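What Is a Family Tree?

Do you know the name of your great-grandmother? A family tree can help you find out! It's a chart that shows who is related to whom, going back as far as you can follow the clues. You go at the bottom, your parents go above you, then your grandparents – and suddenly you have a whole crowd of people on one page!

The best place to start is with the oldest person you know. Ask where they were born, what games they played and what they ate for supper. Huiling Pan was 14 when she asked her grandfather about the family dishes, and he talked until bedtime!

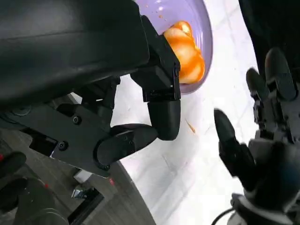 A lavender bowl.

Write down names, birthdays and places as you go. If two people tell you different dates, keep both and put a question mark next to them. Real family historians do this all the time.
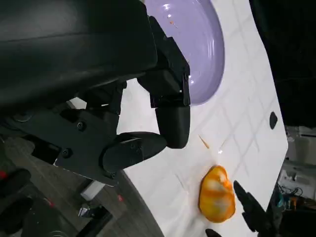
Old letters and photographs are full of clues, so ask a grown-up if you can look through some together. Turn each one over, as there may be a name on the back! Some of them could be 100 years old, and they tear easily. Clear a big space first and spread a clean cloth over the table, like the white one in the photo. Then wash and dry your hands, and start exploring!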